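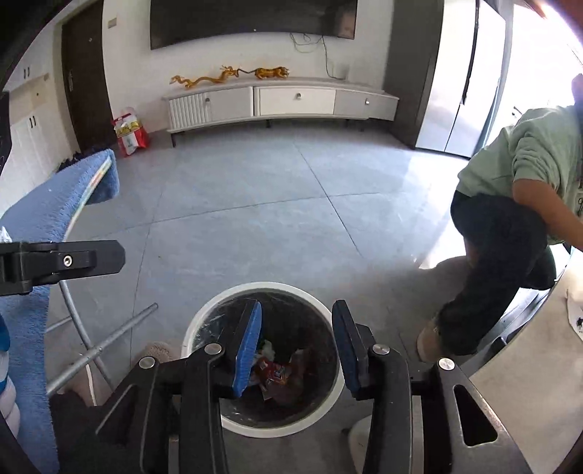

1/ The wrist bearing is the part of the trash-picking arm I've rebuilt most, and as of Saturday it holds. The fingers haven't changed. I'm still recording by hand with the same two-finger tool, blue textured pads on the inside faces, so the arm has drops to copy before it ever moves. The liner in a small round bin is a pain for this. It's dark and you can see through it a bit, and the depth estimate doesn't know where the bottom is. I quit asking it. The drop point is now the rim plus a fixed offset.

2/ Wrist details for the people who asked. The old one was a bushing pressed into the plate. It had enough play that the fingertips wandered when the arm was fully out. The new one is a pair of thin bearings with a spacer that Radosław Szulc turned for me on the Koster lathe at Malstead. Took him an evening. The play is gone as far as I can feel.

3/ Recording runs at 60 frames a second. One clip is one pickup and one drop. I'm at 3,269 clips since August, all of them in my place or at Nghĩa's. I throw out any clip where the finger opening doesn't log, and I don't try to patch those.
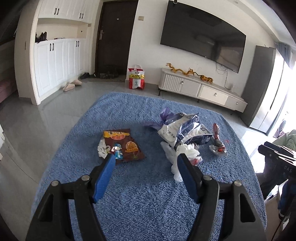

PICKUPS: WRAPPERS AND BAGS

4/ Snack packaging on the fluffy rug is the hard set. The jaws have to open wide and come in low, and the fingertips catch the pile before they catch anything else. A twisted plastic bag is easier than it looks if you go for the part that stands up. A bag spread flat is bad. Clear wrappers are worse, the model mostly sees rug.

5/ Tried 2 pad stiffnesses. The softer one grips film better but drags on carpet. Staying with the stiffer one for now and changing the approach angle.

6/ Arm side: the Griner controller drops its connection if the shoulder motor stalls. The workaround is a lower current limit and a retry. It's ugly and it works. The base plate needs 8 bolts and I have been running it on less than that, so the next job is a drill and a free morning.

7/ Files for the wrist go up once I fix the spacer drawing. The one I sent Otero has the wrong inside diameter, please don't cut from it.

Comments

Ekow Quansah
Did you try sanding the edges of the fingertips? Mine stopped snagging on carpet after that.

Bình Mai
What do you do about bags that stick to the pads on release?

Toàn Tô
@Bình Mai Open all the way, wait a beat, then lift. Doesn't always let go.

Nghĩa Ông
I already cut the spacer from the bad drawing. Send the new one.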